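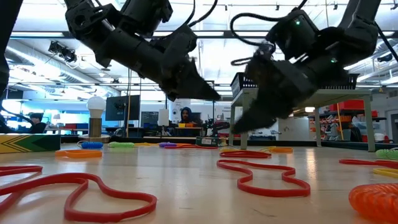 Loose Ends

Sorting bands, loops and coiled cords so that they last

Elastic items are stored badly in most workplaces. They arrive in a box, come out one at a time, and go back in a tangle. Rubber and sprung plastic both keep some memory of how they were left, so a year in a tangle shortens their useful life.

The first division is by construction. A closed loop of rubber has no ends and no fixed shape. A coiled cord is a length of plastic wound into a spiral, and will return to that spiral unless it has been pulled too far. A plain cord has neither property and can be wound on a card. The three should never share a container. Coils thread themselves through loops with very little encouragement, and pulling them apart is what does most of the damage.

Colour comes second. It is tempting to sort by it first, as red and orange loops are easily picked out on a pale table, but colour says nothing about strength. Two red loops from different makers may differ widely in stretch. Use colour for size within one type, write the key on the lid, and keep to it when reordering.

Large loops

Big rubber loops are the awkward case. Laid down carelessly they sprawl, and a twist left in one tends to set. Hang them over a broad peg, at least 40 mm across. A nail or thin hook puts all the load on one short section, and cracks will start there. Where there is no wall to spare, lay each loop flat, fold it once without stretching it, and place it in a shallow tray.

The Flurneck tray, made by Jerkuvden, suits this purpose. It has four compartments and is 535 mm long, enough for a large loop folded in half. The dividers lift out. The lid is a poor fit and we leave it off. The stock number is 2341.

Coiled cords

Store coils slack and side by side. Do not clip one end to the other, as this opens the turns on the outside of the bend. A coil that has been overstretched shows a gap between turns at one point. It can still be used for light work but should be kept apart from sound ones.

Checking

Pull each loop gently between two hands under a good lamp and look along both edges. Fine cracks running across the band mean it should be thrown away. A dull or powdery surface alone does not. Sticky rubber has begun to break down and will mark anything it touches.

The stores at Zisville check their stock each May. Mahlangu, a smaller workshop with heavier use, checks every three months and replaces roughly a tenth of its loops each time. Coiled cords there are replaced far less often, usually after an end fitting fails.

Keep all of it away from radiators, direct sun and oil.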